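Table 5 - setting up and looking after the hand-held grippers
Flokmont workshop, Buden site

Table 5 is one of the places where we record handling tasks with a pair of hand-held grippers. The recordings go to the Roman arm, which later repeats the same moves by itself. These notes are for people who use the table or take over a shift on it. They cover how it is laid out, what gets checked and what tends to wear.

The pair now in use has done 3,022 recordings since it came to us from the Firen store. Finger pads are changed every 511 recordings, or sooner if the edges start to lift. Both sides are changed together, even when only one looks worn, as a new pad against an old one closes slightly off centre.

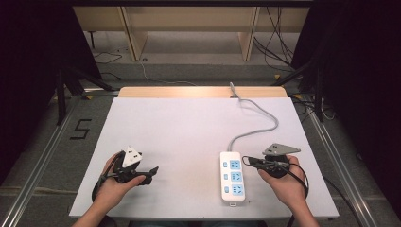

Page last changed: December

Both grippers held over table 5, fingers pointing inwards, with the power strip lying between them. Each has its triangular marker plate on top and its own cable running back past the wrist.

Marker plates: wipe with a dry cloth only. Solvent lifts the finish and the tracking then drops out at steep angles. If a plate has been knocked, check that it sits flat on its mount and run the short calibration again. It takes 14 minutes with both hands.

Cables: let them hang in a loose loop at the wrist. A tight loop pulls on the connector when you reach for the far side of the table, and we have replaced two connectors for that reason. Tape is fine on the cable but not on the plug.

Power strip task: the strip goes down lengthwise, with its cord led away over the far side so that it stays clear of the fingers. It is never live during recording. Swap it for another once the switches feel slack - the arm learns the wrong force from a worn one.

Rails: the bolts on the side rails are checked once a month. If a rail has moved, tell the next shift before starting, and do the full calibration, which needs 70 poses.

Spare pads and one spare plate are in the drawer marked 5. Please write down what you take. The left-hand plate is on order and the old one can stay on until it arrives.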